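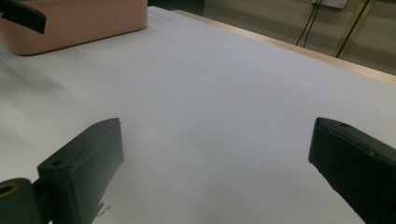
The Cluvumside mending evenings start again on the 18th, and this term we are giving the first session to thread. Most of the repairs brought in last June were sound enough in the stitching but done in the wrong colour or the wrong weight. Colour is the easier of the two to put right. Lay a single strand over the cloth and look at it from arm's length, because a full reel always looks darker than one line of stitches. The background matters as much as the light. A fine whitish strand stands out at once on something black, and you would have trouble finding it on the white table top. If you are matching a pale thread, check it against the cloth itself and keep it off the table.

Weight takes more practice. Marlina Wibisono will bring her sample cards, which have the same tear mended in several thicknesses of cotton and polyester. Thick thread in a thin shirt pulls the weave into a pucker, and no amount of ironing will get it out. For shirts, blouses and pillowcases, use the finest thread you can comfortably get through the needle. For jeans and work jackets use a heavier one, and wax it if you have wax.

We have been given a large quantity of thread by Gun-woo Han, whose aunt ran the alterations counter at Zotel until it shut. There are nearly 2,000 reels. Many are part used and a fair number have lost their labels. Before you sew with any of the older cotton, pull a length between your hands. If it snaps with little effort it is no good for seams, though it will do for tacking. Please put the weak ones in the tin marked TACKING and leave the rest in the drawers by colour.

Endang Mangundap has agreed to take the darning table again. She would like people to bring socks that are clean and have a hole no larger than a two-pound coin, at least for the first week. Larger holes can wait until you have done a few small ones. Darning mushrooms are provided, or bring a smooth wooden spoon. Wool for darning is kept apart from the sewing thread, in the cupboard nearest the kitchen.

A few practical points. Sessions run from seven until nine. The charge is £4, or nothing if you come only to drop off a repair. Sewing machines are on the side wall and need to be booked with Mackenzie Pelletier, as two are still away for servicing. Parking behind the hall is for badge holders — everyone else should use the road by the library. The 43 bus stops opposite, and the last one back leaves shortly after we close.

Repairs left over from last term are on the rail in the store room. They include a green anorak with a new zip, a pair of grey school trousers and several cushion covers in a Urio bag with no name on it. If any of these are yours, please collect them by the second session.

Lastly, Sorin Chiriac is looking for buttons, especially small shirt buttons in white or cream. Loose ones are fine. He will sort them and card them up at home, and they will go in the drawer under the scissors.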